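Print this page | E-mail this page

PRESS RELEASE

Virner publishes first comparison of hand-held grippers on cloth

STIDMONT, April - Virner has completed the first round of a side-by-side trial of hand-held grippers for fabric work. The trial logged 789 grasps with 2 finger designs. Results go to Pridach, the software partner that will use them to select a gripper for its folding work.

Each grasp was scored on three points: whether the fingers closed on a single layer, how far the cloth slipped during the lift, and how much the operator had to correct the wrist angle. Operators worked in sessions of 60 minutes, with a change of hands after each one.

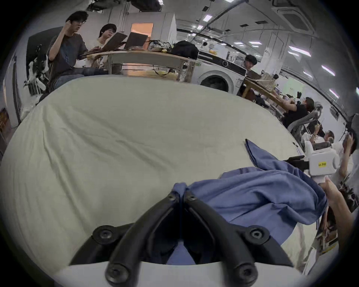
Fingertip shape had a larger effect on slip than closing force. Wider tips held a folded edge well but picked up a second layer more often. Narrow tips separated layers more reliably and needed a closer approach to the table surface.

"We wanted numbers from soft, creased material on a soft surface," said Benedek Illés, test lead at Virner. "A rigid block on a hard bench would not have told us much about the tips."

Camera placement was compared in the same round. A wrist-level view gave the clearest record of contact. A head-level view was needed to judge the position of both hands - the two are now recorded together as standard.
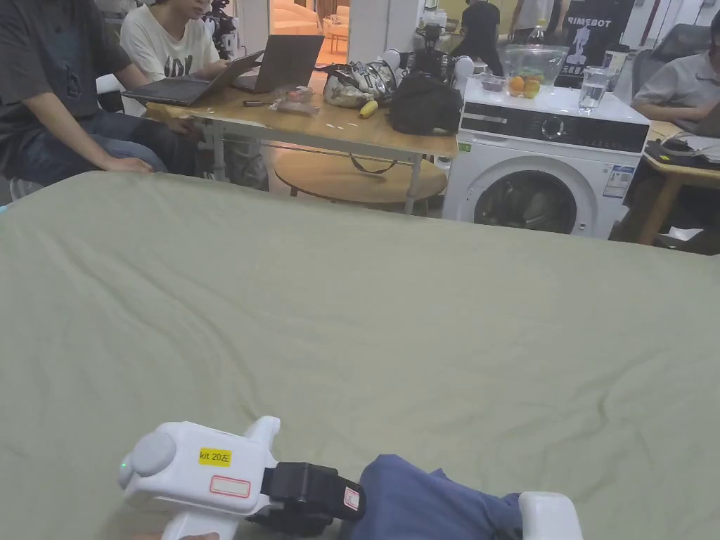

The second round will add a revised jaw from Vass and a controller with a shorter delay between trigger and finger movement. It is planned to run for 5 weeks under Hajnalka Hegedűs, who manages hardware at Virner. Grasp logs and scoring sheets are available to project partners on request.

Shares: 5 | Comments: 0

This site uses cookies. By continuing to browse you accept our cookie policy.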